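Gollix Completes Interior Refit of Tarnevgate Ground-Floor Lounge

TARNEVGATE, August 1, 2018. Gollix, a contractor for shared commercial interiors, has completed the refit of the ground-floor lounge at the Tarnevgate building. The work covered ceiling and wall finishes, lighting, railings, seating and a permanent program of cut flowers. The lounge is open to tenants and their visitors during normal building hours.

The refitted area measures 223 square meters and seats 50 people. It replaces a waiting area and a separate coffee corner, which were divided by a partition. The partition was removed in May, along with the old carpet and the suspended ceiling tiles. Wall and ceiling surfaces were then leveled, primed and painted beige in two coats.

Color is limited to a small number of accents. Red was specified for the railing and for part of the seating. Teal and orange-red are the secondary colors, and bright reflective metal is permitted on small items. The finish schedule gives a reference for each color so that worn or damaged items can be replaced without a visible mismatch.

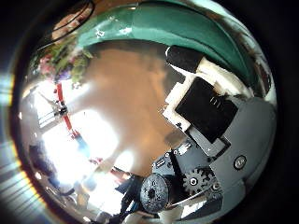
Curved reflective surface with a band of teal-green, Tarnevgate lounge.

Lighting was supplied from the Hemico range of round diffused ceiling fixtures. The fixtures are wired in two groups. The group nearest the windows can be dimmed separately when daylight is sufficient, and the inner group stays at a fixed level during opening hours. Each fixture can be removed from below with a standard screwdriver. Drivers are fixed beside the fittings and can be replaced without opening the ceiling finish.

Glare was the main complaint recorded about the earlier waiting area. The new layout keeps low tables away from the glazing and places most seats side-on to it. The window glass was kept. Frames were cleaned, resealed and repainted in a pale shade. The blinds have been kept at this stage. Gollix will take light readings again after the first winter and report them to the building operator.

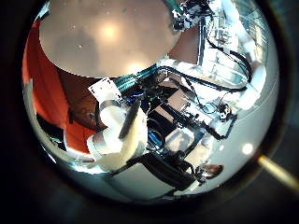 Why was a plain beige chosen for the ceiling as well as the walls?
One paint reference for both surfaces makes touch-ups simpler and spreads light from the round fixtures more evenly across the room.

The railing was fabricated off site in straight sections and bolted to the floor on dark supports. Sections can be unbolted one at a time if large items have to be moved through. The top bar is powder coated. Edges and bolt covers were checked by hand before handover, and two covers were replaced after the first inspection.

Chairs were selected for weight and cleaning time. Upholstered pieces have removable covers, and the covers are washable at low temperature. Spare covers in each color are held in the building store, together with touch-up paint, floor pads and a set of bolt covers.

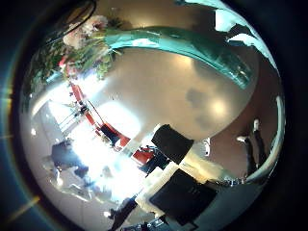

Floor protection stayed in place until the last furniture delivery and was lifted in strips, starting at the far wall and ending at the entrance. The floor received a final clean the same evening. Daily cleaning is now carried out with a damp microfiber pad and a neutral detergent. Abrasive pads and solvent cleaners are excluded under the finish warranty.

Flowers are supplied by Khổng, a floral studio that prepares arrangements for offices and hotels. The specification calls for light-colored blooms with full green foliage, arranged so that stems and leaves fall below the rim of the holder. Strongly scented varieties and heavy pollen producers are excluded. Stems are recut and water is changed at every service visit. Arrangements stand clear of the main walking route and away from the air supply grilles.
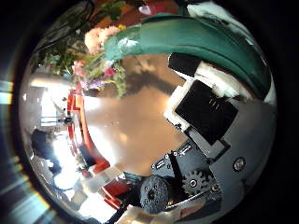

Peach and pale pink flowers in the Tarnevgate lounge.

The site phase took 30 working days. Tenants used the side entrance during the removal work and the main entrance from the painting stage onward. Waste was sorted on site into metal, board, textile and mixed fractions.

Gollix holds a maintenance agreement for the lounge covering paint, railing fixings, light fixtures and seating. The building operator expects up to 1000 visitors a week once all floors are let. A second phase, covering the corridor and the mail area, is being priced.

About Gollix
Gollix plans and carries out interior work in lounges, lobbies and waiting areas. Its services include finish schedules, furniture selection, installation and maintenance.

Press contact
Gollix Press Office, Tarnevgate
The finish schedule and floor plan are available on request.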